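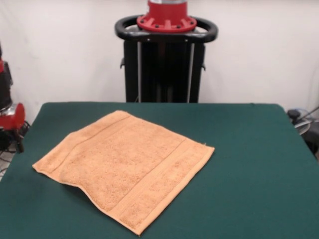
Petek Soft Table Kit

A cloth top, a stand plate and a folding starter set for home and shared-workshop arms

Part no. 2741
Made to order, ships from our workshop

Hi, I'm Imelda, and I make these! The Petek kit started because I wanted my arm to fold towels and it kept losing to the table. A bare top is a horrible thing to pinch fabric off. The fingertips come down, they hit something hard, the arm faults out, and you walk over and press the reset for the hundredth time that evening. So I covered the table in cloth with some padding under it, and then Dexter Malabanan (he has the bench next to mine) wanted one too, and now there's a product page.

What you get

- One fitted green cloth cover, elastic all the way round, with the padding layer already stitched in
- One black top plate for bolting a round arm base to a stand, with the bolts
- 5 practice towels, hemmed, washed twice before they go in the box
- A printed setup sheet and a card with my email address on it

What you don't get is the arm, the stand, the gripper or the table. I get asked that a lot. If you don't have a stand yet, write to me before you buy one, I have opinions.

About the cloth

I tried a bunch of colors. White was hopeless with pale towels, and black ate all my shadows, which my camera setup needs to tell where an edge is lifting. Dark green has been great with orange, peach, white and most blues. If your laundry is mostly green, ask for the gray one - same price, slightly longer wait.

The surface is smooth on purpose. You want the towel to slide when the arm drags a corner, and fleece grabs terry like crazy (I have a whole roll of fleece I'm never going to use, come and get it). The cover comes off for washing. Cold wash, hang it up, and put it back on while it's a tiny bit damp so it pulls tight.

You may get a small bump at the back edge where the elastic gathers. Smooth it toward a corner with your thumb. It won't hurt anything as long as it's outside the area you fold in.

About the plate

It's drilled for the Brusto round base pattern, plus a second ring of holes for the Biltell. Anything else, send me a drawing and I'll tell you if I can do it. Please don't redrill it yourself and then mail me a photo of the crack. Mojtaba Rahimi checks every plate flat before I pack it, and he's much fussier than I am, so you're in good hands.

Tighten the bolts a little at a time, going across and not around. Check them again after the first evening of running. Mine settled a bit and then never moved again.

Starting out with towels

Begin with the towel open and flat, turned at an angle to the table so the corners point at the edges. I know it looks wrong! But with my setup the corner is so much easier to reach that way, and once you have one corner lifting cleanly the rest is mostly patience. Snip any loose threads first. I spent most of October chasing a bug that was one thread on one hem.

Keep people out of reach of the arm while it's running, and keep your stop button where you can hit it without looking.

Price and ordering

The full kit is $302. Cover only or plate only is fine too, just email me for a price. I sew in batches, so tell me your table size (length, width and how thick the top is) when you order. Rounded corners are no problem, and I'd rather know about them up front.

Pickup is at the Plisley shared workshop, any evening after 6 p.m. Ring the side bell and ask for Imelda or Dexter.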